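Archive > Interviews > Toy safety and testing

Last updated: June

Leilani Dunleavy has spent most of her working life measuring the distance between a hole and the thing meant to go through it. She runs the dimensional lab at Skarside, a test house that handles wooden and molded toys for small manufacturers, and she sat down on a Tuesday afternoon to go through how a shape sorter gets from a drawing to a shelf.

The shape sorter is a simple product with an awkward set of requirements. Each block must pass through its own opening at any reasonable angle of approach and must be refused by the others. "People assume the second part is the easy part," Dunleavy said. "A square block goes through a round hole if the hole is big enough. Makers open up the holes to make the toy friendlier, and at some point the whole set falls through the circle."

Her lab calls this cross-admission. The check is done with every block against every opening, in every orientation that a child could produce, including corner first and on the diagonal. The last full job for Mendura, a maker of birch nursery toys, ran to 335 trials. Two blocks failed. One was a short triangular prism that went through the slot for the rectangle when turned on its side. The fix was to make the prism longer.

Clearance comes next. Skarside records the gap on each side of the block at the narrowest point of the opening and again at the lower edge of the panel, where a saw or router can leave a taper. Dunleavy prefers openings with a small chamfer on the upper edge only. "A chamfer on the upper edge guides the block in. A chamfer underneath does nothing for the user and thins the panel where it is already weakest."
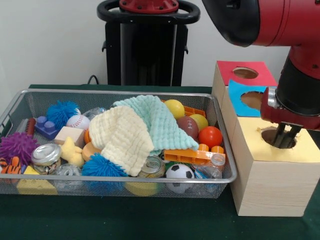

Wood moves with humidity, and most of the complaints she sees come from that. A block cut from solid stock will swell across the grain and hardly at all along it, so a cylinder that was round in the shop is slightly oval by the end of a damp summer. Skarside conditions each sample in a dry cabinet and then a humid one before repeating the fit test. Dunleavy keeps a control set that has been through 47 cycles. The cubes still fit. The cylinders stopped fitting in the humid half of the cycle and recovered in the dry half, with a little less recovery each time.

Finish adds to the problem. Paint on the block and paint on the inside wall of the opening both take up clearance, and a factory that approves fit on bare wood will find the gap gone after two coats. "I ask for the drawing to state the finished size," she said. "About half the drawings I get don't say which size they mean. I send those back."

Then there is the question of small parts. A block must be too large to enter the gauge that represents a young child's throat, and it must stay that way after drop and torque tests. Dunleavy said that solid blocks seldom give trouble. Glued blocks do, and so do pegs and inlays. In a batch of 609 pieces from Quintanilla, the inlaid star came out of 113 of them under torque. The adhesive had been changed between the approved sample and production, and the paperwork had not been updated. The maker dropped the inlay and printed the star instead.

She is skeptical of difficulty ratings. Grarkano, which sells to preschools, asked the lab to grade its sorters by age, and she declined to do it from dimensions alone. Tight clearance makes a sorter harder, but so does a deep box, a heavy block, or an opening on a side face, where the child has to push instead of letting go. "I can give you the gap to a tenth of a millimeter. I can't tell you what a two-year-old will make of it. You need two-year-olds for that."

Asked what she would change about the usual design, she named the panel. Many makers fix it with brads from above. She would rather see it let into a groove, so that nothing can lift at the corners, and made thick enough that the block is held straight for part of its travel. She would also like to see replacement blocks sold singly. The blocks get lost long before the box wears out, and parents fill the gap with whatever is at hand, none of which has been through the gauge.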